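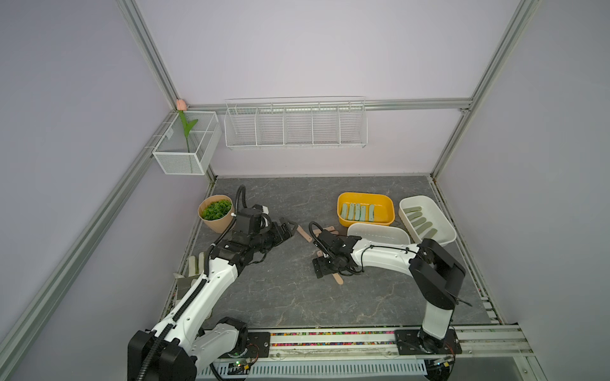
Re: [Drovberg-teleop] Hand guiding or leader arms for two-arm pick and place?

List: Drovberg-teleop
Date: July
Replies to this thread: 6

The message I'm replying to, trimmed a little:

----- Quoted message -----
We have the Hirkemen kit set up with two arms facing into one cell, and so far we have shown it everything by hand. One person holds each wrist and walks it through the move while the joints are slack. It works for single picks. For anything where the arms have to take turns, we get recordings full of hands, and the policy does strange things near the middle of the table.

We recorded 102 demonstrations this way before stopping. Is it worth switching to remote control with leader arms, or should we just get better at guiding? Also, do we throw out what we have?
----- End of quoted message -----

I would switch. We went through the same thing with Kostatton last year and kept hand guiding for much longer than we should have.

The trouble with guiding by hand is mostly in the cameras. If you train from video, the operator's hands are in nearly every picture, and at run time they are gone. The wrist cameras suffer worst. You can get around it by replaying the joint positions afterward with the people out of the way and recording video on the replay, but then the objects have to go back exactly where they were, and small flat things never do. With popsicle sticks a few millimeters was enough to turn a good pick into a miss.

Leader arms fix that, and they also let one person drive both sides. It feels clumsy for the first hour or two. Our new operators start with one arm and a single tray, with the other arm parked well back. Once they can pick up a stick, carry it over and let go of it without bumping the rim, they get the second arm. I would not let anyone record for keeps on their first afternoon.

Things we changed when we moved over:

Leader and follower start in the same pose every time. We had a jump at the start of each recording until we added a slow ramp of a couple of seconds.

The arm that isn't working still needs a place to be. Pick a rest pose and have the operator go back to it, or you will end up with a model that drifts into the shared space whenever it has nothing to do.

Gripper force is easy to forget. Foam strips will take a hard squeeze, so operators learn to close the trigger all the way, and then they do the same with hard handles and the object shoots out sideways. We capped the closing force in the Kostatton settings and left it there.

Vary the layout between recordings, but keep the trays inside the reach of the arm that uses them. We moved ours around freely for a while and got a lot of demonstrations with the elbow almost straight.

Delete failed attempts on the spot. A missed grasp followed by a clean second try can stay, and we found those useful. A long pause while the operator works out what to do should go.

As for numbers, our first usable two-arm model came from 200 remote demonstrations of one task. The current set has 427 over several tasks, and the later ones are much smoother than the early ones. If I were short on time I would drop the oldest part first.

Folding pocket knives have been a good next step after sticks for us. The handles are rounded, so a grasp that is off to one side tends to roll the knife instead of lifting it. When they overlap, the operator has to decide whether to take the top one or push them apart first, and you want everyone on your team to make that choice the same way. Write it down before you start recording. We wrote it down after.

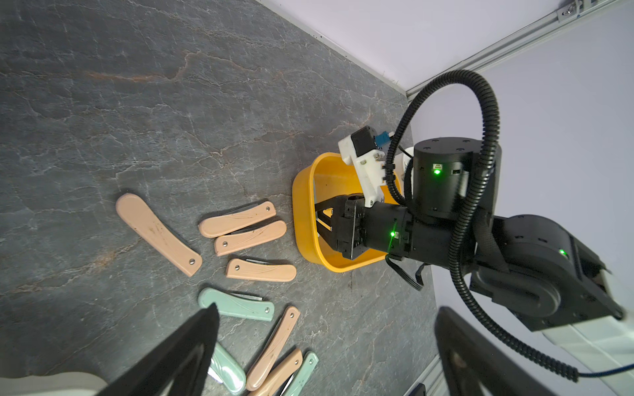
Can hand-guided recordings be mixed with remote-controlled ones in the same training set?

They can, as long as the guided ones are used only for joint motion and their video is left out. Mark each recording with how it was made so you can separate them later. If the two kinds disagree about where the idle arm waits, drop the guided ones for that task.

So I would keep your old recordings on disk, use them to check workspace limits and rest poses, and start a fresh set for the model.

One thing I can't answer is the Hirkemen leader calibration. Ours is an older Higuchi setup and we redo the zero positions every morning before the first recording. If your kit holds its zeros overnight, please post that to the list, along with the firmware you are on.

I can send our operator checklist as a text file if it helps. It is short and some of it only makes sense for our cell.

--
Drovberg-teleop mailing list
To leave the list, send a message with the word "unsubscribe" in the subject line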